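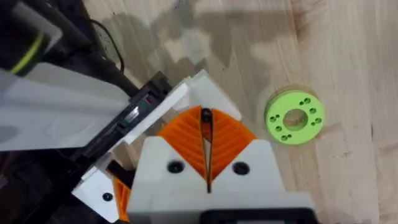 Two orange ribbed fingers on a white gripper, above a light-coloured wooden tabletop

Knuckle cracking

Knuckle cracking is the bending, pulling or pressing of a finger joint so that it gives a sharp popping sound. The same sound can be made in the toes, neck, back, jaw and other joints. Some people do it on purpose many times a day, others only when they are bored or tense, and some cannot do it at all.

Cause of the sound

The joints at the base of the fingers are enclosed in a capsule filled with synovial fluid, which lets the ends of the bones slide over each other. The fluid contains dissolved gas. When the joint is stretched, the space inside the capsule grows, the pressure drops and a gas-filled cavity forms in the fluid.

There has been a long disagreement over which part of this process makes the noise. One view is that the crack comes from the cavity forming as the joint surfaces come apart. The other is that it comes from the partial collapse of a bubble. Medical imaging has shown a cavity still present after the crack, while mathematical models suggest that a partial collapse could produce a sound of the right kind. The two findings do not necessarily rule each other out.

After a joint has been cracked it usually cannot be cracked again for a time, often given as 20 minutes or so. Clicks that can be repeated straight away normally have another source, such as a tendon slipping over bone.

As a habit

Many people say that a joint feels looser after cracking. The movement stretches the tissues round the joint, and this may account for part of the feeling. The habit is often compared with nail biting and hair twisting – small repeated actions that tend to increase when a person is waiting or under strain. It often begins in childhood and may be picked up from a relative or classmate.

People who want to stop are usually advised to notice when they do it and to give the hands another task, such as holding a pen.

Effects on health

A common belief holds that cracking the knuckles leads to arthritis. Studies comparing people who crack their knuckles with people who do not have generally failed to find such a link. Reports of swelling or weaker grip are less consistent. Injuries are rare and mostly follow from the use of too much force.

A crack that comes with pain, swelling or loss of movement is a different matter and may point to an injury or joint disease.

See also

Crepitus
Hiccup
Nail biting
Synovial joint
Yawn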